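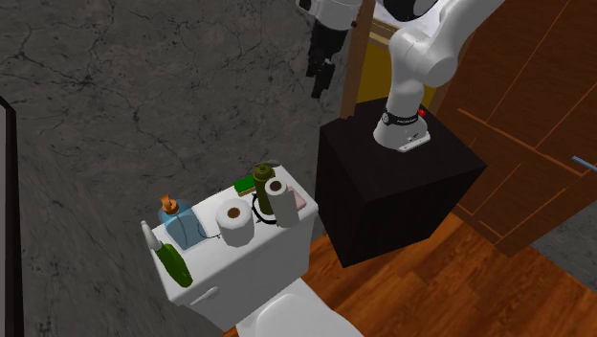 Sim view, tank-top layout, arm on pedestal to the right of the toilet.

List: nuvlow-build
Date: 4 Nov 2020
Subject: Re: spray bottle pose drifts before first grasp

> Running the Hanis bathroom layout on the home build, seed 737.
> The green spray bottle is spawned on its side and ends up in a
> different pose each run. Planner then rejects the grasp. Is it the
> gripper model or the bottle mesh?

Neither, I think. The bottle is placed overhanging the left edge of the tank lid, so any penetration at spawn gets resolved as a push toward the drop. Check the collision hull first. Mine was a single convex hull that bridged the trigger and the body. Splitting it into 3 parts stopped the drift here.

Other notes from my setup:

Let physics settle for 1094 steps before the planner reads poses. The default is too short for the paper roll lying on its side.

Set the cord to visual only. It loops between that roll and the olive bottle, and as a collision object it blocks most approaches to either one.

Pedestal height in the file has to match the one in your shop. I built mine in July from the Bilyk drawings and it came out low, so I changed the file and left the box alone.

Patch is against revision 2374. I have not tried it with the Ganadby gripper driver. If the planner still rejects the grasp, post the contact log from the first second of the run.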